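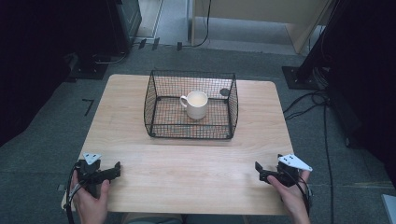

Takbridge says it can teach a robot arm a household chore in an afternoon, and this week it published the numbers it thinks prove it. The company, which rents workspace on the edge of Zisau, has people do the chore themselves with a gripper in each hand, records the movements and feeds them to a control program it calls Rennie. One of the tasks uses a white mug and a black wire mesh basket on a bare wooden table, and the person sits right up against the table with the basket within easy reach. It is hard to think of a friendlier version of the job. The mug stands upright and there's next to nothing else in the basket.

The report says 1296 demonstrations were recorded in September, spread over a handful of tabletop tasks. Of those, 424 involved the mug. Takbridge claims the arm then managed the mug task in most of its trials, but the summary it sent out does not say how many trials there were, or who decided what counted as a success. A request for the full results got a polite reply and the same summary again.

The hand-held method does have something going for it. Steering an arm by remote control is slow work, and beginners tend to be clumsy at it. With the grippers in your own fists you feel when you've got hold of something, and you can get through a lot more repeats in a morning. Takbridge puts the average demonstration at 31 seconds. It says its earlier setup, with an operator driving the arm from a console, took several times as long, though again there's no table to back that up.

What the report skips over is the gap between the person and the machine. A human wrist bends in ways the company's arm can't, and a seated adult sees the table from an angle the arm's camera has to be mounted to match. Takbridge threw out 270 recordings because the arm could not follow the path the person took. That is more than one in five, and it gets a single line near the end. Nor does the report say how many of the discarded recordings were mug recordings – it would be useful to know.

Then there is the matter of who's buying. Trosholm, which runs a chain of serviced apartments, is paying for part of the work and hopes to have arms clearing breakfast dishes. Its kitchens have wet counters, stacked plates and glasses, and cups left wherever the guest put them down. None of the tasks in the report involves more than four objects, and none involves water.

Takbridge says messier tests are planned and that Rennie will improve as more recordings come in. Perhaps it will. The same was said in the spring about a drawer-opening task that has since dropped off the company's list.

Trosholm expects to try the first arm in one of its kitchens before the end of next year. It would not say what the trial will cost, or whether kitchen staff will be asked to make the recordings themselves.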